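Istance – Vacancies – Tabletop Task Assistant (part-time, fixed term)

Reference: 2428
Site: Donddale
Contract: fixed term, to the end of November
Closing date: 6th May

Tsegaye is recruiting 2 part-time assistants for the Istance placement study at its Donddale site. The study records how everyday objects are picked up and set down on a table. Each trial uses a small number of household items and toys, laid out according to a printed sheet. The objects are light. The work is repetitive and needs steady attention to layout.

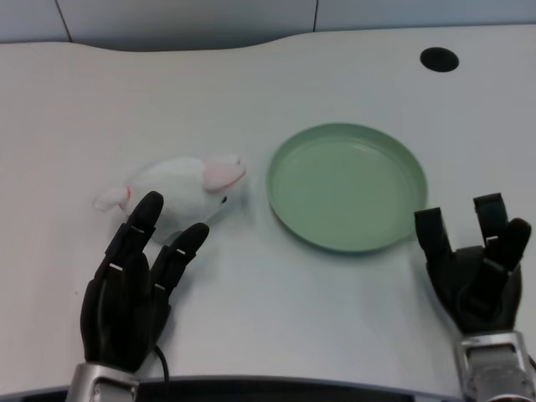 Assistants set up the table before each trial, note the start and finish on the log sheet, and return the objects to their starting places afterward. Soft toys are the slowest items to reset. The layout sheet gives the side a toy lies on and the direction it faces, and both must match before the trial is logged. Plates are placed flat and empty, clear of the table edge.

Duties

Lay out objects from the sheet and check spacing.
Wipe the tabletop and plates between sets.
Brush soft toys and report loose seams, missing eyes or worn fabric.
Record each trial as complete, incomplete or void, with a short note.
Pack objects into labeled boxes at the end of the shift.

One set uses a round plate in pale sage green and a small, soft, light-colored toy. The target is the flat inside of the plate. A toy resting on the rim is logged as incomplete.

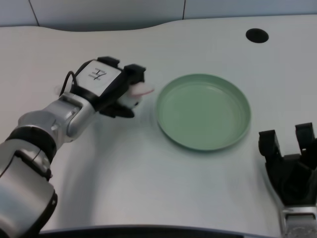 Toy-to-plate set: white and pink soft object held just left of the plate.

Requirements

Applicants should be able to follow written layouts exactly and write clear notes by hand. Good close vision, with glasses if needed, is required. Shifts are mostly seated – some standing is needed during setup and packing. No degree is required. Experience in stock checking, lab support or product testing is useful. Training is given on the first shift.

Hours and pay

Evening shifts end at 2030. Morning shifts start at 900. Assistants work one pattern or the other, and applicants should state which they prefer. Pay is hourly and is processed by Pitness, which also handles time sheets.

How to apply

Send a one-page résumé and a short cover note to the Pitness recruitment desk, quoting the reference above. Short-listed applicants will be asked to complete a practice layout at the Donddale site.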